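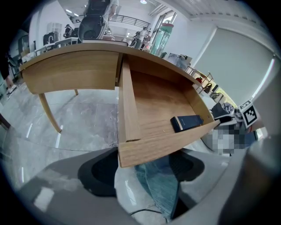 Where Is the Hand Now?

By Orsolya Csizmadia

Opening a desk drawer takes a person a second or two, and Guoqing Luo can talk for an hour about what has to be worked out before software can do the same. He starts with the hand. Before the program can learn anything about drawers, it needs to know where the hand was, which way it pointed and how wide its fingers were open, over and over, for the whole length of the motion.

Luo leads the tracking work on Tranine, a software package that takes recordings made with hand-held grippers and turns them into paths a robot arm can follow. A person holds the gripper and does a chore. The software does the rest, or tries to, and the trying is what I came to Udcombe to hear about.

The first stage is the one Luo loves best. Every picture from a wide lens bends straight things, so a table edge comes in as an arc. Tranine keeps the bend. Older versions flattened each picture first, which made it easier on human eyes and threw away the outer ring of the view, and that ring is full of useful stuff! Ceiling lights, window corners, railings, the far end of the room: all of it stays put while the hand moves, so all of it can help pin down the hand. Luo's team now matches up to 600 points from one picture to the next and lets the math deal with the curves.

Then come the square markers, the black-and-white printed ones. The software knows their real size and pattern, so a single clear look at one gives it distance and tilt together. When the points and the markers agree, life is good. When they disagree, Tranine has to pick a side, and for a long time it picked badly. A marker seen at a steep angle can be read as leaning toward you or away from you, with almost the same fit either way. The old code would flip between the two, and on screen the hand's path looked like a sewing machine stitch.

Shahnaz Selvanayagam fixed that over one very long Wednesday. Her change keeps both readings alive for a few more pictures and drops the one that would need the hand to jump. It came to 48 lines. She showed me the before and after plots side by side, and I may have clapped. 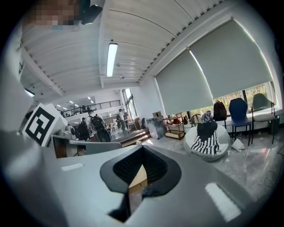 The gripper and its printed marker, with the balcony hall beyond.

People Are Hard, Too

A room in use is tough on this kind of software. People walk by. Chairs roll. Someone picks up a bag that the program had been happily treating as part of the wall. Zuzanna Głowacki wrote the part that gives every point a trust score, which drops when the point starts moving on its own. Bags and chairs start out with a lower score than ceilings do. "I like ceilings," she told me. "A ceiling has never let me down."

Her other project is a viewer called Votia, where you can scrub through a recording and see each point colored by its score. She built it to hunt bugs, and now the whole group keeps it open all day. It was in Votia that they noticed how much the glossy floors were hurting them. A reflection slides along as you move, and it can look very much like a real thing under the ground. Points that seem to sit below floor level now get thrown out.

From Path to Plan

A clean path still isn't a plan. A person's elbow can go places an arm's joints can't, so the planner, Munshi, is allowed to bend the path wherever the fingers are far from anything. Close to a drawer front it has to stick to what the person did. Nimal Bepari, who maintains it, is now working on letting it slow down as well, so that an arm can take its time over the last reach into a drawer and make it up on the way out. He has 771 recorded paths in his test set and reruns every one of them after each change, usually over lunch. Five were failing on the day I visited, all of them drawers.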